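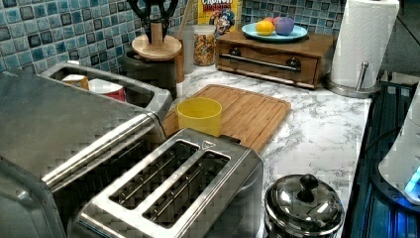
Jadimel publicó el lunes 2020-10-26 su guía de buenas prácticas para probar robots domésticos de manipulación en cocinas amuebladas. El texto, de aplicación voluntaria, sustituye a las notas internas que cada equipo usaba por su cuenta y fija cómo debe prepararse una encimera antes de un ensayo. La regla que más cambia el trabajo diario es la de los reflejos: una tapa abombada y pulida como la de la olla pequeña, o el acero de una tostadora de dos ranuras, debe anotarse en la ficha como superficie reflectante, igual que el tarro de vidrio con cereales se anota como transparente. Las tijeras cuentan como objeto cortante aunque estén guardadas en un soporte.

La guía se apoya en la revisión de 1,324 ensayos realizados por Jadimel y por la firma Trimura. En 231 de ellos la ficha no permitía saber qué había sobre la encimera al empezar, y esos registros quedaron fuera del análisis.

«Teníamos fichas que decían “cocina, desorden medio” y nada más», explicó Zoila Huaranga, responsable de la redacción. «Con eso no se puede comparar un resultado con otro».

El documento divide los objetos en 4 clases: rígidos, deformables, frágiles y restringidos. En la última entran los cuchillos, las tijeras y cualquier aparato conectado a la corriente. El robot puede moverse cerca de un objeto restringido, pero no sujetarlo sin una autorización escrita para esa sesión. También se pide que una persona tenga a mano la parada de emergencia durante todo el ensayo y que los electrodomésticos con resistencia se desenchufen antes de empezar, salvo que formen parte de la tarea.

Se admite el uso de alimentos de juguete. En ese caso la ficha debe indicarlo, y los resultados no pueden presentarse como manipulación de comida real.

Ulises Pacheco, jefe de ensayos de Trimura, valoró el texto de forma favorable, aunque considera corto el plazo para adaptar los registros antiguos. Su equipo tiene 432 fichas pendientes de convertir al nuevo formato.

Los laboratorios de Ospina y Clukovance aplicarán la guía en sus próximos ensayos. Jadimel recibirá observaciones por escrito y prevé incorporarlas en una segunda versión, todavía sin fecha.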